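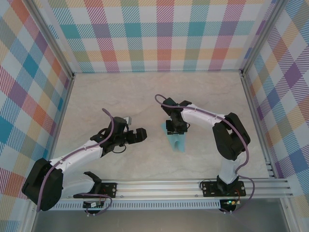
Saturday, 6:20 p.m. Episode count for the foam block task is at 824, of which nearly 700 pass the length check. The rest are mostly operator pauses. Hacer Taşdemir took the morning block and I did the rest.

Left gripper stays open until the handover – starting it closed gave us bad action labels in June. Changed the reset script so both arms home before recording starts. Purple cable on the right arm needs another tie near the elbow.

Upload to Jarkus running. Relabel Monday's batch next.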